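Chapter 5
Who Pays for the News?

The town of Plurnden once had two newspapers, and people complained about both. Now it has one, the Clerereo, and people complain that there is only one. This chapter looks at how local papers earn their keep, or fail to. 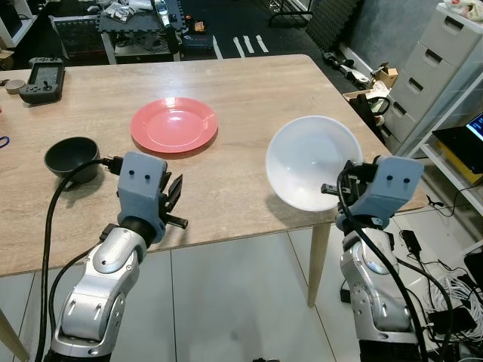 The Price of a Front Page

A reader who pays 50 cents for a paper tends to feel he has bought the editor as well. In fact his coins barely cover the ink. At the Clerereo, advertising brought in over half the budget until Figueiredo, the furniture store, closed its doors in February. 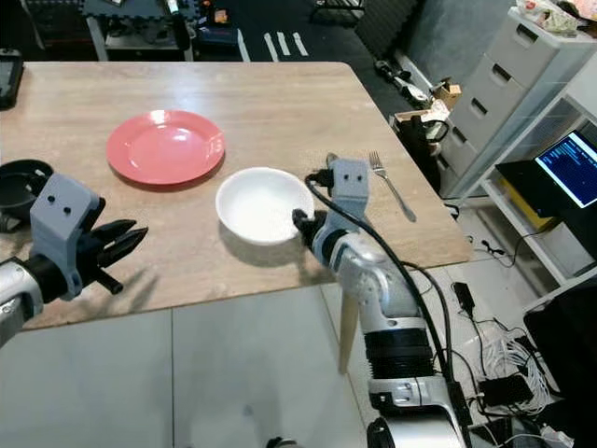
The editor, Alcides Sales, then cut the paper to 39 pages, a number that puzzled the printer. He kept the horoscope – readers will forgive a missing council report, but they plan their week around Pisces.

Key terms: circulation, classified ad, subsidy, masthead 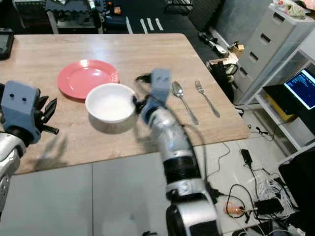 Fig. 5.2 Plate, bowl, spoon and fork on a wooden tabletop.

As you read, ask who would notice if your own local paper stopped printing, and how they would hear about it.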